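Hand-Held Gripper Comparison: Frequently Asked Questions
Kiltix Bench Notes, Ostville
Updated 19/02/2020

What are you comparing?
Two finger sets for our hand-held grippers, the Caditz and the Tapia. Both fit the same body and take the same screws. We want to know which one picks up thin household items with fewer drops.

What is the task?
A toothbrush and a mug on a small table. The operator works with a gripper in each hand and takes the toothbrush by its handle.

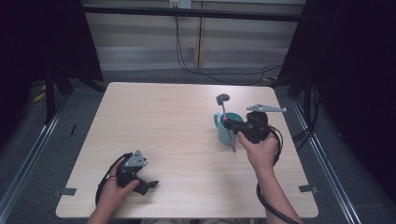 Brenda Zapata: We ran the same task with the cables clipped to the forearm and our operators got less tired. Have you tried that?

We have, for part of February. It helped with the right hand and made little difference with the left.

Why is there tape on the table?
The strips at the near corners are our position marks. If the table gets bumped, we line it up again before the next run.

How many runs have you logged?
Some 2942 so far. Of those, 164 were thrown out for tracking errors.

Does the side you approach from matter?
Yes. Coming in low next to the mug is harder than taking the handle above the rim. Wide finger plates touch the mug first.
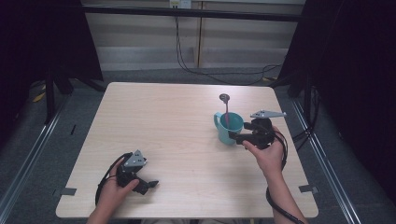 Right gripper at the side of the mug, jaws toward it.

Do the finger cameras need a calibration view?
We record a few seconds of bare tabletop with the fingers open at the start of each session. Wood grain gives the tracker enough to work with. A plain white top did not. 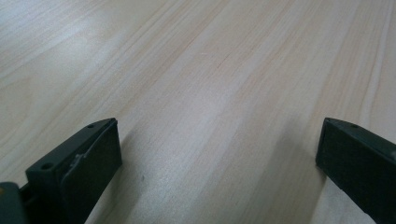 When should pads be replaced?
Check the edges first. Scuffs on the rim can stay. Change the pad if the edge lifts or if a toothbrush handle turns in the grip during a test lift.

Can I start with the toothbrush lying flat?
You can, but log it as a separate task. Open the fingers wide and keep them close to the wood. The Tapia set did better on flat pickups for us, and the Caditz set did better at the mug.

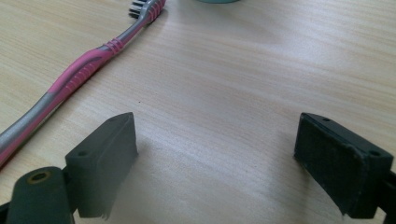
Agustina Farías

Send questions about the log format to the bench desk and include your run number. Results for run 3887 and later will use the new pads.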